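3.3 松紧腰裤装的折叠与入篮

前两节讨论的衬衫和针织上衣都有相对稳定的折叠基准：衬衫以门襟和肩线定位，针织上衣以侧缝定位。松紧腰裤装缺少这样的基准。腰头在自然状态下收缩，裤身宽度大于腰头宽度，多出的面料在腰下堆成不规则的褶，平铺时很难得到一条直的上边。本节分析这一结构对折叠步骤、折后尺寸和入篮摆放的影响。

样本共201件，由Grerner衣物整理项目的参与家庭提供，其中两件因腰头橡筋断裂剔除，余199件进入分析。样本包括长裤、七分裤和短裤，腰头均为全松紧或后半松紧，带拉链门襟和硬质腰衬的裤装不在范围内。所有样本在测量前按原家庭的习惯洗涤并晾干，不熨烫。不熨烫是有意的设定：问卷中多数家庭对此类裤装从不熨烫，熨烫后的数据对日常收纳没有参考价值。

折叠流程沿用第2.4节的编号。第一步将裤装提起，抖开，腰头朝远端平放；第二步沿裆线对折，使两条裤腿重叠；第三步将裤脚折向腰头；第四步视目标容器的尺寸再折一次或两次。每完成一步记录一次外缘尺寸和层间偏移，199件样本共得到1,825条有效记录。记录数不是步骤数的整倍数，原因在于短裤省略第四步，而部分样本在第二步后需要重做。重做的判据为：对折后腰头两端的高差超过腰头自身宽度。

腰头的褶皱方向与腰围方向垂直，在松弛状态下排列紧密。拿取位置不同，褶皱向裤身传递的方式也不同。当拿取点落在腰头以下的裤身上时，面料先形成一道竖向的褶，褶的一侧鼓起，另一侧较为平展，腰头本身不受力，保持收缩。图3所示的浅卡其色裤装属于这一情况：腰头下方可见一道斜行的缝线，缝线两侧的裤片在此处拼接，布面沿拿取处聚成窄脊。以该缝线作为对折的参照，比以腰头上缘作为参照更稳定，因为缝线不随橡筋收缩而改变长度。

图3 松紧腰头、腰下缝线及拿取处的竖向褶

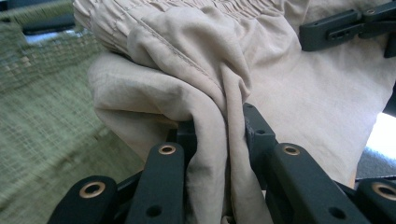 Lindalva Pacheco对以缝线定位的做法有保留，她在读过本节初稿后来信指出，旧裤子的缝线本身会扭，洗过多次之后侧缝常常转到裤腿前面，照着缝线对折只会把扭曲一层层带进去；她主张仍以腰头定位，先用双手把橡筋撑到与裤身等宽，压住，再折。

这一意见促使我们补做了一组对照。从199件样本中选出缝线扭转明显的裤装，分别按缝线定位和撑开腰头定位各折一遍，其余步骤不变。结果部分支持上述看法。对于扭转量较大的裤装，撑开腰头定位得到的裤脚偏移较小，折后外缘更接近矩形；对于扭转量较小的裤装，两种定位的裤脚偏移没有可辨别的差别，而撑开腰头需要额外的保持动作，松手后橡筋回缩，上层面料被拖动，往往在第三步之前就要重新抚平。Marcelino Seixas负责的复测得到同样的趋势。因此后文的推荐流程按扭转量分支，不采用单一定位。

扭转量的测量方法如下。将裤装提至腰头水平，令裤腿自然下垂，以裤脚处侧缝偏离裤腿外缘的距离计。测量时不得用手理顺裤腿。该方法对面料的悬垂性较为敏感，薄而软的面料读数偏小，厚实的面料读数偏大，故不同厚度的样本之间只比较排序，不比较数值。

3.3.1 面料柔软度与折痕保持

软薄面料在第二步中易于服帖，在第三步之后则难以保持折痕。裤脚折向腰头后，折叠处的弧度在数秒内张开，上层滑向近身一侧。较厚的面料情况相反，对折时需要用力压实，压实后形状基本不变。若以折后厚度为指标，两类面料的差距在第三步后最大，第四步后有所缩小，原因是再次对折使内部空气排出，软薄面料的压缩余量更大。

折痕保持还与口袋有关。斜插袋的袋布在裤片下方滑动，常在对折线附近团成一块，从外面看不出来，用手可以触到。建议在第一步抖开之后将手伸入两侧袋中，把袋布向裤脚方向推平。后贴袋没有这一问题。抽绳裤装应在第一步之前将绳头塞入腰头内侧，否则绳头在第三步时被夹入层间，展开时容易带乱整叠衣物。

关于双侧拿取的位置，记录显示，左右两处拿取点距上缘的距离应当一致。两点高低不一时，抬起后的裤片绕较高一点旋转，落下时远端先着台面，近端堆在一起。面料越软，堆叠越明显。若已堆叠，直接拉扯近端并不能消除，应将两点同时抬高，令远端离开台面，再重新放下。

3.3.2 台面与容器的布置

折叠在浅色木纹台面上进行，台面不铺垫布。预试验中曾铺过一层绒面垫，面料与垫面之间的摩擦使裤片无法滑动，第二步的对齐反而变差，遂取消。收纳容器置于台面远端，操作区位于容器与操作者之间，折好的裤装向前移动即可入篮，无须转身。图4为容器为空时的布置，篮为橄榄绿色编织篮，矩形，侧壁低而直，两处可见矩形提手孔，浅卡其色裤料位于篮前。

图4 编织篮与台面操作区的相对位置

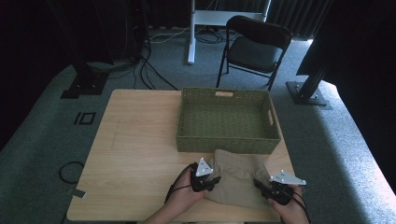
Plavum 家居纺织品研究室 · 衣物护理与收纳组

低侧壁容器的选择与入篮方式有关。侧壁较高时，裤装只能从上方放入，手在放下后需要沿壁抽出，常将最上一层一并带起。侧壁较低时可以斜向放入，先使折叠边抵住远侧壁，再放平近端，抽手的方向与折叠层平行，上层的位移较小。编织面的另一影响是摩擦：篮底的纹理能够阻止第一件裤装滑动，但对第二件以后没有作用，后者的位置取决于面料之间的摩擦。

入篮方向分为平放和立放。平放时折叠边朝外，取用最下一件必须抬起其上的全部衣物；立放时折叠边朝上，每件均可单独抽取，前提是篮内已有足够的件数相互支撑。空篮阶段立放的裤装会向一侧倾倒，软薄面料尤甚。Edivaldo Frota建议先平放两件作为底层，其余立放，实测中底层占用了侧壁的大部分高度，立放部分露出过多，未予采用。最终的做法是：前几件紧靠一端立放，篮内空余处以卷起的毛巾填充，随件数增加逐步撤去毛巾。

折后长度按篮内净宽确定。以Toltport型搁板的300毫米进深为上限，第四步的折叠次数由下式之外的简单规则给出：第三步后的长度不足搁板进深两倍者对折一次，超过者折三等份。三等份折叠时先折腰头一端，再将裤脚一端覆于其上。次序颠倒会使腰头位于外层，橡筋的回缩力将外层掀开，这在立放时表现为上缘张口。199件样本中，腰头位于外层的折法在入篮后的形状评分一律低于腰头位于内层的折法，与面料厚薄无关。

后半松紧的裤装略有不同。其前片平整，后片收缩，沿裆线对折后两半相同，上缘前低后高或前高后低因裁剪而异。此类裤装不宜强求上缘平直，应将高出的三角部分向内折入，使裤身成为矩形后再执行第三步。这一附加折叠在记录中编入第二步，不单列。

3.3.3 误差来源

层间偏移由两名记录者分别读取，取平均值。两人的读数在短裤上较为一致，在长裤上分歧较多，分歧集中于裤脚有罗口的样本，其外缘为弧形，读数点难以统一。Shuk-fan Cheng整理了这部分记录，将读数点改为罗口与裤身的接缝后重新读取，表5给出的是重读后的数值。

此外，同一件裤装连续折叠多次后，面料会留下前次的折痕，使后续折叠更容易对齐。为减小这一影响，每两次折叠之间将裤装悬挂静置，并打乱各定位方式的先后次序。静置不能完全消除折痕，厚料尤其如此，故厚料样本各定位方式间的差异可能被低估。橡筋在反复撑开后的松弛未作单独测量，Barbosa量具无法在不拆开腰头的条件下读取其张力。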